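Sorting out the bins

3 October 2018

I finally got to the storage bins this week. They had been on my list since May, when we moved everything over from the old unit on Brøndum and stacked it wherever it would fit.

The cheap plastic ones went first. Two had split at the corners and the lids from Lenance never closed right after the first winter. I kept the lids for drip trays and threw out the rest. What I have left are the gray bins, which are heavier and a pain to lift, but the walls stay straight when you load them.

My rule now is one kind of thing per bin. It used to be hardware, tape, offcuts and bars all in together, and every job started with ten minutes of digging. I went through 534 small parts in one evening and wrote the total on the shelf. I don't know what I'll do with that number, but it's there.

Long pieces are still the problem. If they go in flat they slide under each other, and if they stand up they tip over when you pull one out. I tried dividers from Stastico, 5 to a pack, and sent them back. They were too short for the tall bins.

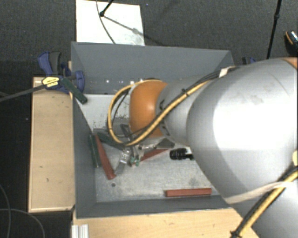
For now the long stuff gets a bin to itself with nothing on top. I'm keeping the number in each bin low so I can reach in and take one without moving the others. It uses more shelf space than I'd like.

Next is labels. Didis has a roll of 300 for a fair price, and I'd rather have too many than run out halfway down the second shelf.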